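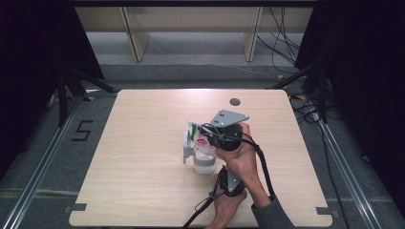

About us

Nakus looks after hand-held grippers and the work cells they are used in. We set them up, keep them running, and repair them when they wear out. Our workshop is in Gircombe, and most of our customers are within a day's drive of it.

We started as the service department of Oltmanns, a firm that built packing machines. When Oltmanns stopped making machines we kept the service work, the benches and the parts store, and took on the name Nakus. Packing machines are now a small part of what we do. Most of the tools on our shelves are grippers that a person holds and works with both hands, used to record how everyday objects are picked up and put down.

What we do

Setup. A new cell gets a table, a marked floor, lighting and a place for the cables to go. We level the table first and fasten the top to its base before anything else is put near it. Cables are cut long enough for the operator to reach every corner of the table without a pull on the connector. The cell number goes on the floor in black tape, large enough to read from the other side of the room. The same number goes on the job sheet, the spare parts box and the log.

Checking. Each gripper is opened and closed with no load, then tried on light household items. Thin plastic cups are good for this, as are wrappers and soft packages. A cup shows too much force at once by folding in. A bag of something soft will slip if the finger surfaces are worn or dirty. We do this before a tool goes out and again when it comes back.

Care. Our service plan is a visit every 30 days. At each visit we go over the linkages and pins, clean the fingers, check the camera mount and look along the full length of the cable. Screws that have moved are taken out, cleaned and put back with fresh thread lock. Everything is written in the log, including the things we looked at and left alone.

Repair. The inner surface of the finger is what wears first. The dark film on it frays at the edge, then tears, and loose shreds can end up in view of the camera or stuck to whatever is being picked up. One finger often goes before the other.
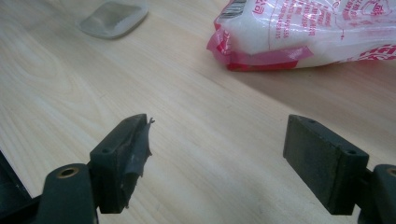
Stemley wrote to us in October that they had been trimming the loose bits with scissors for weeks and wanted to know if that was doing any harm, and whether they could replace one side only and save the other for later.

Trimming is fine for getting to the end of a shift. It does no damage to the finger itself, but the film keeps tearing from the new edge, so it should be put down for replacement. As for changing one side, we advise against it. Fresh film grips harder than worn film, and the object tends to turn in the jaws as they close. We replace both sides together and reset the closing position afterward. The old film is peeled off, the face is wiped with alcohol and left to dry, and the new piece is pressed on from the base toward the tip. Leave it overnight before use if you can.

Film sets are kept in stock under part number 449 and come with both sides in the packet. Finger blocks, pins and link rings are also in stock. Motor housings are ordered in as needed. Please quote the cell number when you order, as we keep a record of which fingers are fitted where.

Where we work

The workshop has 5 benches, one of them kept clear for incoming tools. Customers may bring a gripper in person and wait while we look at it. We would sooner have the whole tool, with its cable, than the fingers alone. A fault that looks like a worn finger is sometimes a loose link or a cable pulling on the handle, and we can't find that from a part in an envelope.

On-site work is booked by the half day. Please have the table cleared and the cell switched off when we arrive, and let us know ahead of time if there are steps to the door.

Getting in touch

Nakus, Unit 2096, Gircombe. The counter is open on weekday mornings. Tools can be left at the front desk at other times with a label giving your name, the cell number and a short note of the fault.

Page last updated Nov 23, 2025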